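Monday, October 26, 2020

# Marking up a script for a read-through

Quick one, written between rehearsals. This is how we do it at Komthorpe for a first read-through, works for any play with a smallish cast. You need a printed script, single sided, two pencils, a ring binder. No highlighters yet.

## 1. Print and punch

Single sided matters. The blank page goes on the left, facing the text, and that's where your notes live. Ours ran to 64 pages for *Tuneck*, a fair bit more for anything with songs. Number every page by hand if the printer hasn't.

## 2. Read it once, no pencil

All the way through, in one sitting if you can. Don't mark anything. Don't do the voices.

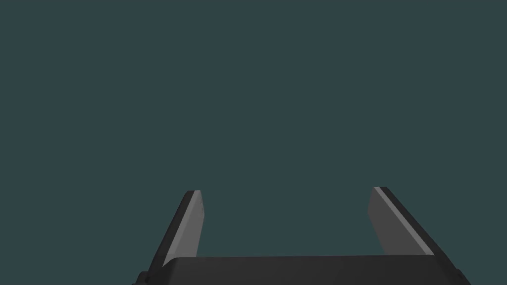 Then read it again and put a line across the page wherever someone comes in or goes out. Those are your units. Give each one a plain name - "Letter arrives", "Row about the boat" - nothing clever. Long scene with no entrances? Split it where the subject changes.

## 3. Beats and pauses

- one slash for a breath
- two slashes for a proper pause
- a circle round any word the writer repeats
- wavy line under anything you dont understand

Leave the wavy lines alone until the read. Half of them sort themselves out once you hear somebody else's part.

Stage directions: bracket the ones that change what a character knows or wants. Ignore "crossly", "with a sigh" and so on for now. Gwenaël Pichon, who directed our last two, crosses them out completely. I think that's too much but try it.
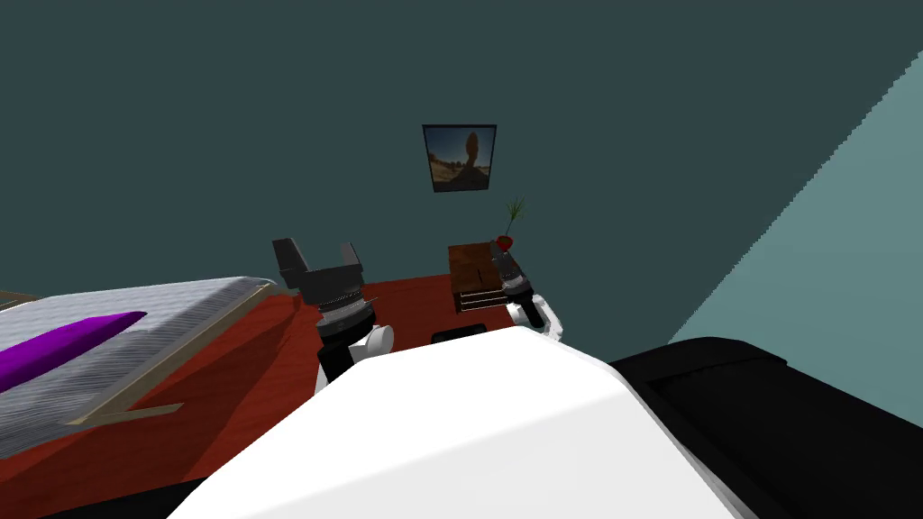 ## 4. Time it

Stopwatch, read aloud at normal speed, write the minutes at the foot of every tenth page. Add 10 minutes to the total for moves and scene changes. If the first half is well over an hour, tell the director before the read, not after.

## 5. On the day

Bring the binder, a rubber and the spare pencil. Write down cuts the moment they're agreed, with the page number, and read them back at the end so everyone has teh same ones. Late arrivals copy from the stage manager's script, never from each other.

Rub out wrong marks as you go. Blocking goes on the left hand page in April when we get the room - seperate sheet on that to follow.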